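Notes on two-arm demonstrations
Posted 5/14/25

Since March I have been recording demonstrations on the two-arm cell at Vadholm. Most of the work is teleoperation: the operator moves a pair of leader handles and the arms follow. Kinesthetic teaching, where you push the arm itself, worked for single-arm tasks. With two arms it needs more hands than one operator has.

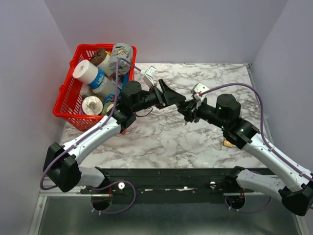

Grippers meeting over the tabletop, with the shopping basket at the back left.

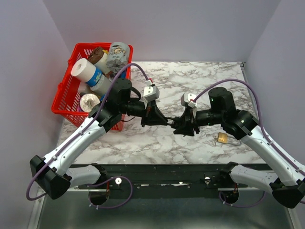

Close work between two grippers is where the recordings get bad. In free space a lag between handle and arm costs nothing. At fingertip distance the operator starts to wait for the arm, and the waiting ends up in the data. A policy trained on it will hesitate in the same spots, for no reason it can observe.

I changed two settings. The first is motion scaling, now 2:1, so the handle travels twice as far as the gripper. The second is a light deadband on the grip trigger, which removed most of the chatter when both grippers hold the same part. Scaling makes the long reaches tedious, so it is on a foot pedal. Pedal state is logged with everything else.

The wrist cameras matter more than I had assumed. When the fingers are nearly touching, the grippers hide a good deal from the fixed view. Operators end up switching to a wrist view for the last part of the approach — and then forget to switch back.

Cable slack is the other recurring item. Each wrist cable needs enough of an arc for full roll, and a loop that is fine at the home pose can pull tight at the far end of the reach. I now run the wrist through its limits before a session.

Logging goes through Pamow, which still drops the trigger channel if the session is paused for longer than four minutes. I have a workaround script and will post it once the file paths are cleaned up.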